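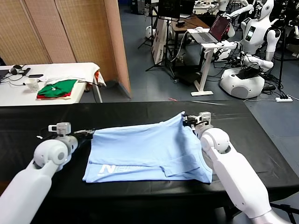 What I packed for 12 days away

10 Jun 2020

I said last year that I would write down what I took on the Jirkley trip and then never did. Last week I found the list folded inside a map, so I'm typing it up before I lose it again.

We went in September. The plan was to take the train to Werkum, stay a couple of nights, then walk along the river to Jirkley and come back by bus. I had one backpack and no checked bag. Everything had to fit under a bus seat, and the seats on that line are small.

Clothes were the bulk of it. I took four T-shirts, two pairs of pants, one sweater, a rain jacket and enough socks and underwear for five days. Five days is my limit before I need a laundromat. In the past I packed for the whole trip and carried a bag of dirty clothes for the second half of it. Washing once in the middle costs a few dollars and an hour and a half.

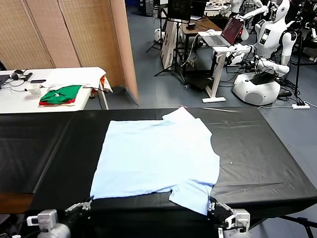

Folding and weight

I used to roll everything. Now I fold shirts flat in thirds and stack them against the back panel of the bag, where they keep their shape and stop the hard things from poking me. Socks go in the shoes. The sweater goes on top, as I always want it by the first evening.

The full bag came in at around 200 ounces on the kitchen scale, without water. I could have dropped the second pair of shoes, and next time I will. I wore them once, to dinner in Werkum, and the place turned out to have picnic benches.

Masaru Hoshino came along for the walking part and had a smaller bag than mine. He wore the same gray shirt most days and rinsed it in the sink at night. It was dry by morning every time except in Jirkley, where the room had no window that opened. He walked to breakfast in his rain jacket.
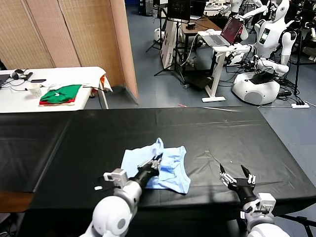 The laundromat in Jirkley is behind the post office and takes coins only. Bring your own soap - the machine that sells it was empty both times I tried. There are 2 dryers and one of them runs cool, so get there early if you can.

Things I didn't use: the travel clothesline, the spare belt, a paperback I had already read. Things I wished I had: a second towel, a plastic bag for muddy shoes, and a pen for the postcards.

I'll do a separate post on the bus schedule, which has changed again.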